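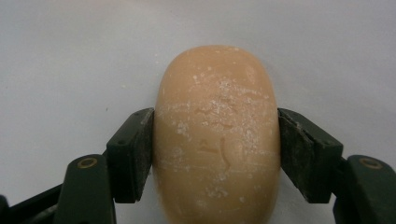 Bar Soap and Soap Dishes: Frequently Asked Questions

Skiltgate Soap Counter, Dristport

Why does my bar have white patches on it?
White, chalky marks on a bar are usually one of two things. The first is dried lather left behind after the bar was used and put down. The second is soda ash, a powdery film that can form on handmade soap while it cures. Hard water makes the first kind worse. Neither one affects how the soap washes. Rinse the bar under warm water and rub it with your thumb, and most of it will come off.

Can I stop the patches from coming back?
Rinse the lather off before you set the bar down and let it dry standing on edge or on a raised dish. If your water is hard you will still see some.

The stamp on my bar has worn away. How do I know which soap it is?
Stamps are shallow and go first, often in the first couple of weeks. Check the wrapper if you kept it. The batch number is on the inside of the flap. If the wrapper is gone, bring the bar to the counter and we can usually tell by color and smell. Our peach and tan bars are the hardest to tell apart once they are worn, so please keep those wrappers.

How long does a bar last?
One person washing hands and showering daily should get 6 weeks from a standard bar. A household of four will go through it much faster. The biggest difference is whether the bar dries out between uses. A bar sitting in water turns to jelly on the bottom and is gone in half the time.

What kind of dish should I use?
Anything that keeps the soap out of standing water. Slats, holes or ridges all work. A plain bowl works too if you tip the water out and don't leave the bar sitting in the bottom. Bowls are better for keeping spare bars, guest soaps and leftover ends.

Are plastic bowls all right for soap?
Yes. Plastic doesn't chip when it gets knocked off the sink and it cleans up with a sponge. Look for one with a raised base or small feet, so the underside can dry. Wipe the inside once a week. Soap film shows more on a glossy surface than on a dull one.

What should I put down when I'm sorting or trimming soap?
An old white sheet is what we use. It catches crumbs, it keeps the oils off bare wood, and it goes straight in the wash afterward. Shake it outside first. Don't use newspaper, as the ink can come off on a damp bar.

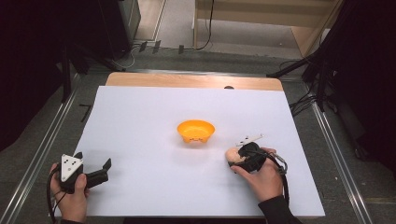
Hwa-young Shim wrote to say that she skips the sheet and uses a flat cotton pillowcase, which fits a small table better and holds the trimmings when you turn it inside out. She keeps the trimmings for laundry. We tried it and it works fine for a few bars at a time. For a full batch you will want the larger cloth.

Can I reuse the small ends?
Yes. Wet the old piece and the new bar, press them together and leave them overnight. If you have a lot of ends, grate them and melt them gently with a little water. You need 500 grams to make it worth the trouble. The result is rougher looking than the original.

How should I store spare bars?
Somewhere dry with some air, out of the sun. A linen closet is good. Don't seal them in plastic bags, especially the handmade ones.

Do you carry the Brakia and Kang bars?
We carry Kang all year, in boxes of 16. Brakia comes in once a year, in February, and we don't hold bars back for customers.

Can I return a bar I have used?
No, but if it cracked or went soft in the wrapper, bring it in and we will replace it. We're at 332 Skiltgate, next to the hardware store.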